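How to Test Whether a Robot Arm Can Take Over a Chore

Most people who ask whether a machine can do a certain job already have the job in mind. It might be loading a dishwasher, sorting screws or moving trays from one station to the next. This page explains how to check the job before you spend money on it. The same steps work for a home kitchen and for a small shop.

What you need

A free simulator that can load an arm model
A tape measure and a kitchen scale
A notebook
One chore, described in a single sentence

Step 1. Write the chore down as moves

Break the chore into pick, carry, place, press, pour and wait. "Clear the table" can turn into dozens of moves, and many of them change from one night to the next. "Move a plate from the rack to the reader" is four moves and they stay the same. Put a mark beside every move that depends on something you can't know ahead of time, such as where someone left a cup.

If more than half of the moves have a mark, stop there. Current arms will not do that chore well without a person standing by.

Step 2. Measure the objects

Write down the width, height and weight of each thing the arm has to hold. Soft, wet and shiny objects go on a separate list. At the Zutow workshop we tried a dish towel and a stack of well plates with the same arm. The plates were working in one afternoon. The towel was dropped in March after 870 tries.
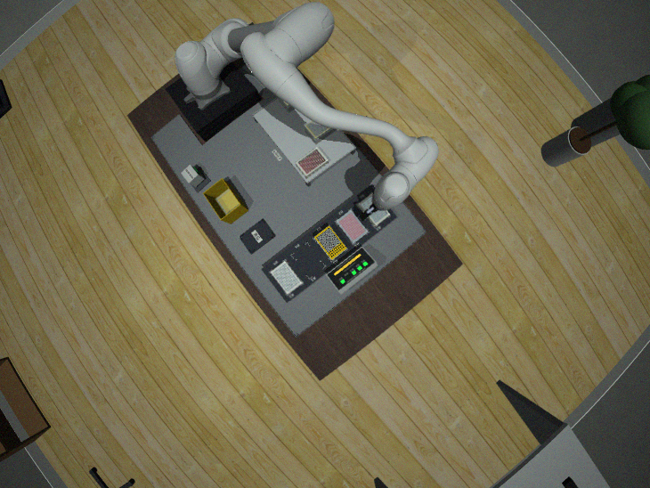 Step 3. Build the layout in simulation first

Chores that machines handle today nearly all have fixed places for things, and the layout is where you create those places. Set the arm's base down first, then put each object where the gripper can reach it from above. A lab bench is a good model to copy, even for a kitchen. The rendered one on this page has several plates and its yellow rack in a row on one long tray, and the yellow bin stands by itself on the mat with open space beside it. Try the same thing with your own objects. Give each one a slot, and leave a hand's width between slots if you have the room.

Step 4. Run it with errors added

A clean run in a simulator tells you very little. Shift every object by a few millimeters at random, turn some of them slightly, and run the chore 2000 times. Let it go overnight. Annick Pichon, who set up our tests, also changes the friction of the gripper pads between runs. On the plate chore her first batch had 1412 good runs, and most of the bad ones came from plates that were tilted in their slots. Adding a guide edge to the slot fixed the greater part of that.

Step 5. Try the real thing slowly

Start at one tenth of full speed with empty containers. Keep the stop button within reach and keep children and pets out of the room. Raise the speed only after a full day without a drop.

Which chores pass

Moving plates, tubes and boxes between fixed spots: yes.
Feeding parts to a press or a label printer: yes, if the parts arrive the same way up.
Loading a dishwasher: partly. Plates go well, mixed cutlery does not.
Folding laundry: slow, and it needs help.
Tidying a living room: no.

Update this list for yourself every year or so. Ours was last checked in August 2020.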